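Wover (food shop)

Print this page | E-mail this article

Wover is a grocery shop and mail-order seller of Greek and Cypriot foods in the town of Dronarcombe. It was opened in 1977 by Polyxeni Karras and is today managed by her niece, Evanthia Lambrakis. The shop is known in the area for its olives sold by weight, its own filo pastry and the yearly sale which is held in September.

History

Karras came to Dronarcombe as a cook and worked first in a hotel kitchen. At that time the ingredients for Greek cooking were difficult to find in the town, and she ordered them by post for herself and for several families she knew. When the orders became too many for her kitchen, she rented the former ironmonger's premises in Bowen Street. The ironmonger had traded under the name Wover, and the painted sign was kept, as a new one was too expensive. Customers continued to use the name and it was later registered for the business.

In the first years the shop sold mainly dry goods: beans, rice, bulgur, mountain tea and tinned vine leaves. A cold counter was added later, and with it feta from the barrel, halloumi and smoked sausages. Lambrakis joined the shop as a Saturday assistant and took over the management when her aunt retired. A second branch at Nukness was open for seven years. It closed after the lease ended, and its delivery round was moved to the main shop.

Products

The range changes with the season. Fresh filo is made on the premises on three mornings of the week and is usually sold out before lunch. Olives are kept in brine and weighed for the customer, who may bring a container from home. The shop stocks 33 kinds of herbs and spices under its own label, including dried savory, mahleb and mastic. Thyme honey and tahini are bought directly from small producers.

Around Easter the shop takes orders for tsoureki, a sweet plaited bread, and for red dye for eggs. In December it sells melomakarona and kourabiedes by the box.

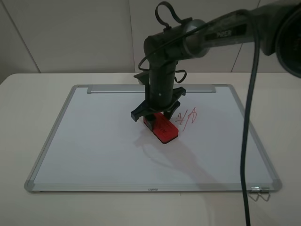 Annual sale

The September sale began as a way to clear the shelves before the new harvest of pulses arrived. Prices of tinned and dried goods are lowered, and the cold counter is normally not included. Mail-order customers can take part, but orders of oil in large tins must be collected from the shop. In the last years the sale has been announced in advance by a printed list, which is sent with every parcel during the summer.

Mail order

The mail-order service delivers dry goods, preserves and sweets. Cheese is sent only in the colder months. Filo is not sent by post, although customers have often asked for it; Lambrakis has explained in the shop's leaflet that the sheets dry out and break on the way.

See also

Filo
Meze
Greek cuisine

This article was last changed on August 23, 2025.

Print this page | E-mail this article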